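Lutalard Hard Oil: Questions We Keep Getting

A buyer's FAQ from the Brumeck consumer desk

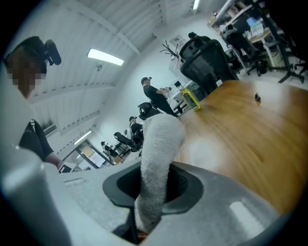 BRUMECK, November

Is a hard oil finish better than varnish?

It depends on who is selling it to you. Oil is easier to patch. Varnish usually stands up better to standing water. Anyone who promises both in one can should be asked how long they tested it, and on what.

The can says one coat. Is one coat enough?

We doubt it. Joni Keskinen put one coat on a birch offcut and left a coffee cup on it overnight. There was a ring in the morning. Two thin coats did better and three were hard to tell from two, so we would stop at two.

Lutalard claims the finish is "food safe." What does that mean?

Less than you would hope. Many finishes are considered fine for food contact once fully cured, and the label gives no cure time. We asked twice and got the same brochure both times. Until there is a straight answer, keep it off cutting boards.

How long before I can use the table?

The label says 8 hours. You can probably set a book on it by then. For plates, hot drinks and homework, wait 5 days, longer if the room is cold or damp.

Is the big can a better deal?

Do the math before you carry it home. An opened can of oil starts to skin over, and most people have one table. The big can makes sense for a floor, or if you are splitting it with a neighbor.

Do I need the Dranik applicator pad?

No. We tried it next to a piece of old T-shirt and Vilho Saarela, who has been finishing furniture since before these pads existed, could not pick which half was which. The pad did leave less lint – give it that much.

What do I do with oily rags?

Take this one seriously. Rags soaked in drying oil can heat up and catch fire by themselves. Lay them flat outdoors, one layer thick, until they are stiff, or put them in a metal can of water with a tight lid. Never ball them up in the trash. The warning is on the back of the can in very small type.

Can I put it over old varnish?

The Honkanen store leaflet says yes, "with light sanding." We say strip it first. Oil needs to get into the wood, and it can't do that through varnish. What you get is a sticky film that has to be wiped off with mineral spirits.

Does the ten-year guarantee cover my table?

Read clause 8. It covers the oil in the can. Your table is not mentioned anywhere.

How many complaints have you had?

We logged 119 letters and emails on this product. Most were about stickiness, and most of those writers had put it on too thick.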